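How Does a Robot Know What to Do Next?
2 min read

I write software for robot arms at Jotumside, and kids ask me all the time - does the robot think? Sort of! It follows a program, and ours is called Skedano.

Say the job is packing a pencil case. Easy for you, right? But a program has to chop that job into little steps. Find the pen. Move the gripper over it. Close the fingers. Find the pouch. Our pencil case list has 55 steps, and I still forget one now and then.
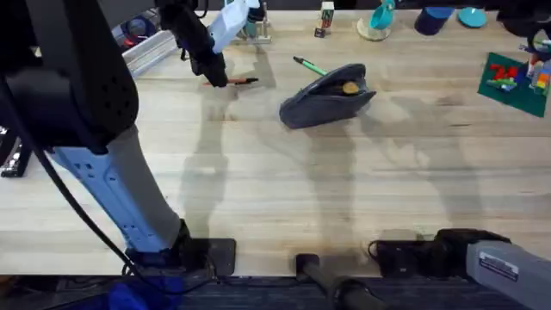
Making that list is called planning. With two arms there's an extra puzzle, since they mustn't bump elbows! So the planner checks every path before anybody moves (a bit like looking both ways before you cross the street).

Next comes seeing. A camera picture is really just a huge grid of colored dots, and the program has to work out which dots are pouch and which are table. Gray cloth, pale wood, shadows everywhere - shadows are sneaky, and they fooled my first version 6 times in one morning.

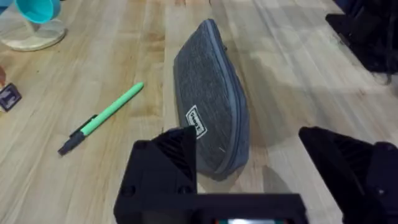
Klinhom Team | Jotumside Robot Software

Then there's control, my favorite part. Control means looking, moving a tiny bit, and looking again, super fast. You do it too when you thread a needle! If the pouch slides, the program notices and changes its aim.

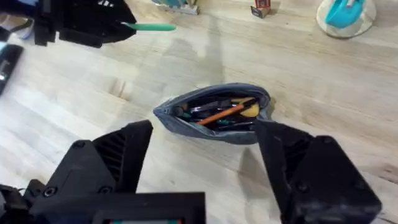 An open pouch with pens and other bits inside, between two gripper fingers.

Try it at home: write down every step for putting a pencil in a case, then get a friend to follow your list exactly. No helping!

62 shares | 2 comments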